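Two arms and one chessboard: notes from the shared workshop in Prorusdale

2/27/18
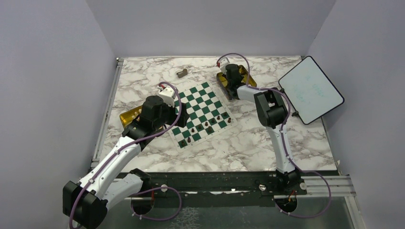

I promised to write again in June, when the table was finished, but the table will not be finished in June either, so I write now. Some readers asked what happened after the first post, where I had only one arm and a lot of optimism. The short answer is that I have 2 arms now and the optimism is smaller.

The goal is the same as before. I want the arms to take chess pieces out of a tray, place them on the board, and later put them back. I do not want the machine to play chess. There are many people who can do the playing part much better than me, and for me the moving of small things is the interesting problem.

The biggest change this winter is the rail. Before, each arm stood on its own plate and I held the plates with clamps. Every evening I had to remove the clamps, because other members need the clamps too, and every next time the arms stood in a slightly different place. Then all my saved positions were wrong. Now both bases are fixed to one long rail at the front of the table and they stay there. I should have done this first. It took me one whole Saturday of drilling and one broken drill bit.

The walls I added for the light. The workshop has a big window and in the afternoon the sun came over the table and made my piece detection crazy. With plain pale walls on the sides and behind, the light is much more even. The marble pattern of the top is a question of taste, I know. I am a little worried that the grey veins will confuse the detection of small pieces, but until now the dark brown ones are found well enough.

The chessboard is the roll-up type, green and white. I chose it because the gripper can push into it a little without damage – with my old hard board I heard a very ugly sound when the height was wrong. The bad side is that a soft board moves. If a finger touches the border, the complete board turns a few degrees and the software must find the corners again. In the beginning I taped it down. Then I decided that the software should learn to live with a turned board, so the tape is gone and I put it at an angle on purpose.

About the cables. I ordered purple ones from Clollano because they were the cheapest with the correct length, and I must say I like them. But please leave enough slack! My first routing was very neat and tight, and when the left arm stretched itself it pulled the connector out. Now I clip the cable to the arm segments with generous loops in between. It looks less professional and it works better.

The gripper fingers are the part I changed most often. The Markent fingers which I used at first were too wide for a pawn, and they pushed the neighbor piece over each time. The new ones are narrower. They still drop a piece sometimes, mostly when they hold it too high near the head. My test is simple: 20 pawns from the tray to the board, and then I write down what went wrong. The counter in my program says 3,565 grips since I started to log them, and I think I have watched most of these myself with a cup of tea.

For the control I use a small program called Odoi, written by another member of the workshop. It has almost no documentation, but the source is short and readable. What I miss is a good way to tell one arm to wait for the other. At the moment I use a simple lock – only one arm may be above the board, and the other must stay over its tray. It is slow. I would like to divide the board into zones, and this is my work for the next weeks.

If somebody has experience with soft fingertips for such small pieces, please write me a comment. I tried silicone and it was too sticky, the pawn did not want to leave the gripper.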